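Ticket 798 — Shoe bench from Limside, frame does not stand straight
Status: waiting for customer
Opened: Tuesday, November 25, 2025

Hello,

I bought the Dutwood bench for our entrance and I put it together on Sunday. The light wooden frame leans a little to the left when I push it with one hand. The floor has carpet, so first I thought the carpet was guilty. I moved the bench to the tiles in the kitchen and it leaned the same way.

What I did until now:
Step 1. Loosened all the screws and tightened them again in the order of the booklet. No change.
Step 2. Measured both sides. The left side is 400 mm and the right side is also 400 mm.
Step 3. Changed the two long screws with the short ones. It became worse, so I put them back.
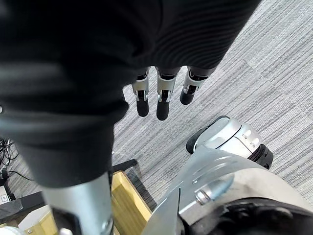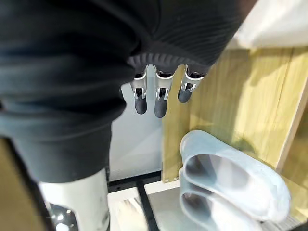
On page 49 of the booklet there is a drawing of a corner bracket, but my bag had no such bracket. Maybe it belongs to another model — the drawing does not say which one. Please tell me if I must have it, and if yes, please send me two pieces.

I also have one question about weight. We want to keep winter boots on it until February, and I do not want to load it before the leaning is solved.

Thank you for your help.

Reply from support: We have asked the warehouse to check the parts list for your model. Please do not drill new holes until we write again.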